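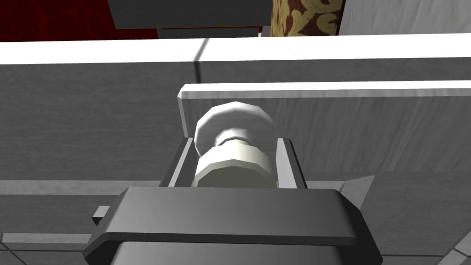

Sim Rules & Scoring › House rules for doorway runs, draft 2

tiltedmast wrote:
Draft 2 of the doorway rules is up. Changes from draft 1: a run ends at 2000 steps, any wall contact costs 50 points, and both grippers have to be past the door frame before the bedroom counts as entered. Please read it before complaining. I know what I'm asking.

grommet_h wrote:
Read it. Complaining. 50 points for brushing a wall is steep when the Bramow scene has a hallway apparently drawn by someone who hates elbows. On the Hiebert body the arms stick out ahead of everything else, so we get punished for having arms.

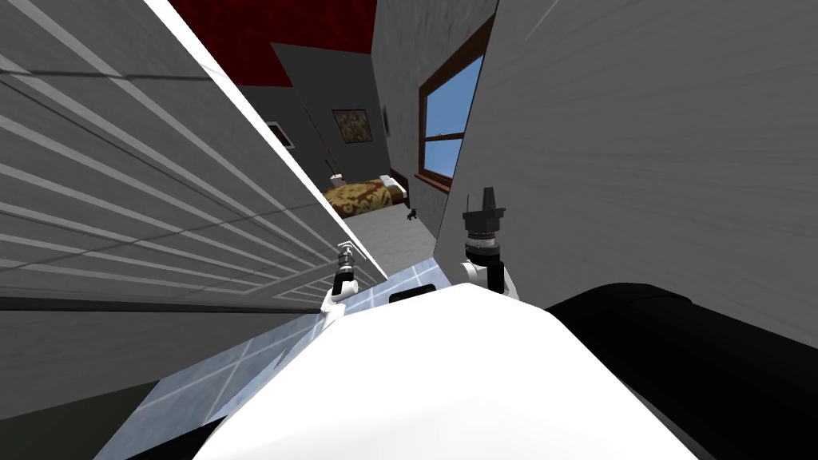

Darcy Doucette
Moderator

The penalty stays. If your policy can't keep an arm off the plaster in simulation, I don't want to meet it near real plaster. What I would change is the wording. "Wall contact" should say which link touched and for how long, or we'll be arguing over single-step grazes until April. 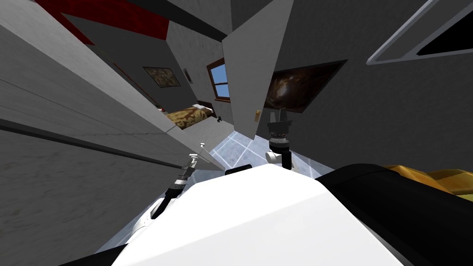
I'd also like a line about doors. Draft 2 says the door must be "open," a word two people have already read in two ways. Give it an angle and write the angle in the log.

grommet_h wrote:
Fine on doors. Still no on the 50. Bavix scoring scales with force and civilization has carried on.

sester_fan wrote:
Bavix scoring also let me lean on a door frame for most of a run and call it navigation. I was very proud. Keep the flat penalty.

tiltedmast wrote:
Link name and duration go in. Door angle goes in – send me numbers, please, with no essays attached. The flat penalty stays for this round and grommet_h may sulk on the record. Proposed text for draft 3 follows.

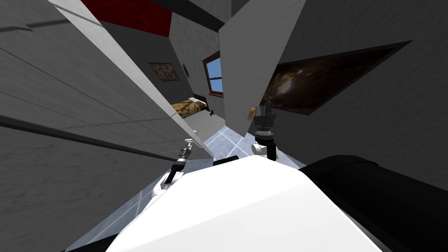
3.1 Contact reporting

Every contact between the robot and a wall, door or frame is logged with the link name, start step and end step. Contacts on the same link within 2 steps of each other are logged as one.

grommet_h wrote:
Sulking on the record. 3.1 is okay.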